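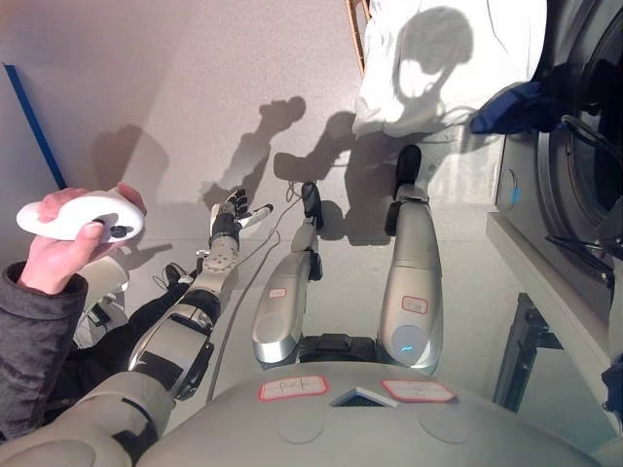
Drullesell supplement label data, readme

Label facts for probiotic and enzyme products, typed in from the panel on the back of the bottle. Second release, June. Replaces the old one, dont mix them, column names changed.

What's in it
products.csv, one row per product
strains.csv, one row per strain per product
enzymes.csv, same idea, activity units kept as printed
notes.txt, odd cases

23 brands, 40 products. Capsules and powders only. No gummies, no drinks.

Columns that trip people up
cfu_stated: the number on the label. Not tested by us.
cfu_when: "made" or "expiry". Blank if label doesn't say.
strain_code: blank if only the species is given. Lots of blanks.
blend_id: points to a proprietary blend, amounts inside it unknown. Do not split evenly!!

Known problems
Pulteck rows have serving size in scoops, no grams. Still waiting on an answer.
Gosselin changed its formula, both versions are in, check label_version.
2 products list the same strain twice under old and new names. Left alone.
Vitamin K2 units are mixed, mcg and percent. Convert befor you sum anything.

Not for health advice. Says what labels say, nothing on wether any of it works.

Loading
Plain CSV, UTF-8, comma. The Sininance import script still works if you skip the first 20 lines of strains.csv (header comments).

Fixes go in notes.txt, bottom of the file, with the product id.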